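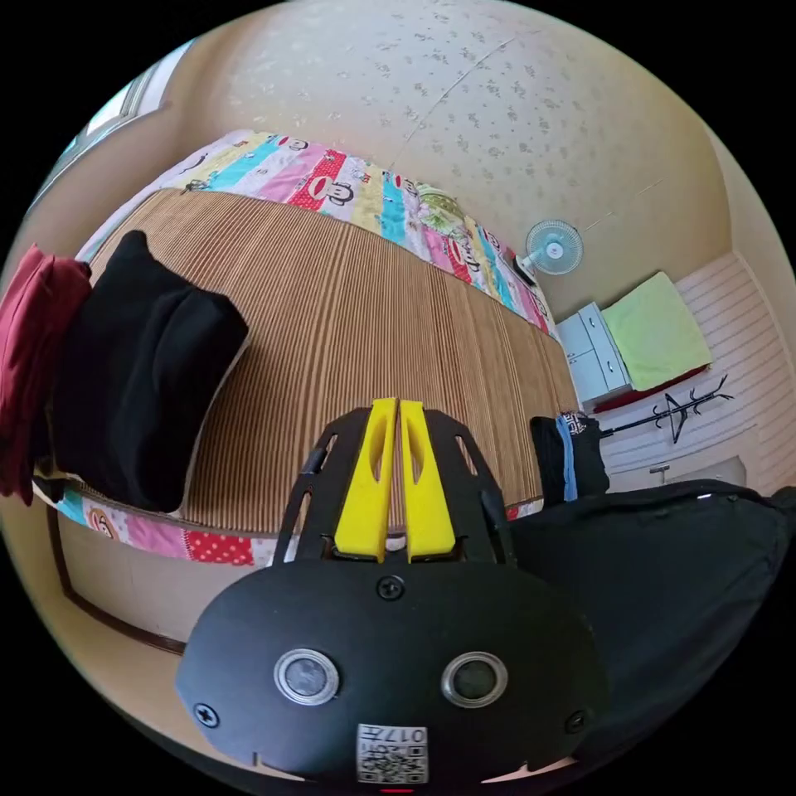
Dormitorio pequeño, lado de la cama.

Incidencia: el termostato del dormitorio pierde la conexión y la calefacción se queda encendida
Producto: termostato Niven con central Evham
Estado: resuelta
Abierta en agosto de 2024

Mensaje inicial

Buenas tardes, y gracias de antemano por leerme, que ya sé que me enrollo. Me llamo Liam Ní Mhurchú y tengo instalado el sistema Evham en un piso de una sola planta, con un termostato Niven en cada habitación. En total son cuatro. Tres van de maravilla y el cuarto, el del dormitorio pequeño, me está volviendo un poco loco.

Lo que pasa es lo siguiente. El termostato se conecta sin problema, muestra la temperatura, obedece a la aplicación, y al cabo de un rato desaparece de la lista. La central lo marca como «sin respuesta» y, si en ese momento la válvula del radiador estaba abierta, abierta se queda. Ahora en verano solo hago pruebas y no es grave, pero en enero ya me ocurrió algo parecido y amanecimos con un calor de invernadero. Entonces le eché la culpa a las pilas, las cambié y me olvidé del asunto.

Lo que he probado hasta ahora:
Pilas nuevas, de dos marcas distintas.
Quitar el termostato de la aplicación y volver a emparejarlo.
Reiniciar la central desde el menú y también desenchufándola.
Cambiar el termostato por el del salón. El del salón empezó a fallar en el dormitorio, y el del dormitorio lleva desde entonces funcionando en el salón como un reloj.

Esto último me hace pensar que el aparato está sano y que el problema es del sitio, pero no entiendo de radiofrecuencia y prefiero preguntar antes de ponerme a mover cosas. Un abrazo y perdón por el ladrillo.

Respuesta de soporte Sesolell

Hola, Liam. De ladrillo nada, ojalá todas las consultas llegaran tan bien contadas. La prueba de intercambiar los dos termostatos nos ahorra media tarde a los dos, y coincido contigo en que hay que mirar la ubicación.

¿Podrías entrar en Ajustes, Diagnóstico, Calidad de enlace y decirme qué valor sale en el dormitorio con la puerta abierta y con la puerta cerrada? Espera un par de minutos entre una lectura y otra, porque el dato tarda en refrescarse. Cuéntame también dónde está la central y si hay algún repetidor por el camino.

Segundo mensaje de Liam

Hecho. Con la puerta abierta, el enlace marca 40. Con la puerta cerrada va bajando hasta que el termostato desaparece, así que no he podido apuntar un número fijo. La central está en el recibidor, dentro de un mueble, al lado del router. Repetidor tengo uno, un Gritix que compré de segunda mano y que está enchufado en el pasillo, aunque confieso que nunca he sabido si hacía algo. 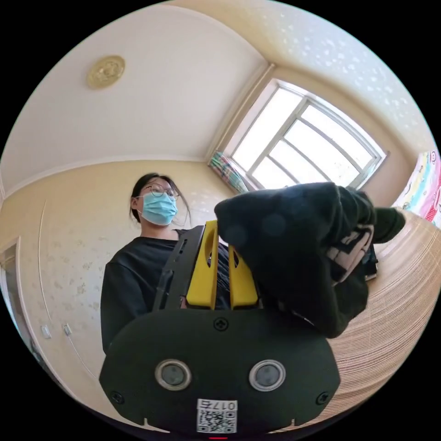
Se me olvidaba una cosa que a lo mejor importa. El registro de la central está lleno, dice que ha llegado a las 2000 entradas y que borra las más antiguas, de modo que lo de enero ya no se puede consultar. Os adjunto lo que queda. Casi todas las líneas repiten «nodo 4, reintento», y el nodo 4 es justamente el del dormitorio.

Respuesta de soporte Sesolell

Gracias, Liam, el registro aclara mucho. El termostato intenta hablar directamente con la central y no pasa nunca por el repetidor. El Gritix conserva el emparejamiento de su dueño anterior, por eso tiene la luz encendida y no retransmite nada – es un clásico de la segunda mano.

Te propongo este orden:
1. Saca la central del mueble y sepárala del router todo lo que te permita el cable.
2. Con el Gritix enchufado, mantén pulsado su botón hasta que la luz parpadee deprisa.
3. Añádelo desde la aplicación como dispositivo nuevo.
4. Vuelve a emparejar el termostato del dormitorio, ya colocado en su sitio definitivo.

Después activa «Cerrar válvula si se pierde la conexión», en Opciones avanzadas. Viene desactivada de fábrica. La red puede tardar hasta un día en reordenarse, así que ten un poquito de paciencia si al principio ves algún corte.

Tercer mensaje de Liam

Pues aquí vuelvo, y contento. El repetidor se resistió al primer intento (solté el botón demasiado pronto, culpa mía), pero al segundo apareció en la lista. El termostato del dormitorio ya sale colgando de él y no se ha caído desde entonces, ni con la puerta cerrada. La central la he dejado encima del mueble – queda más fea, pero qué le vamos a hacer.

También he activado lo de la válvula en todas las habitaciones. Por mí podéis cerrar la incidencia. Muchísimas gracias por la paciencia.

Nota de cierre

Causa: repetidor sin emparejar y central dentro de un mueble. Se cierra a petición del cliente. Si reaparece el aviso, puede reabrirse respondiendo a este mismo hilo.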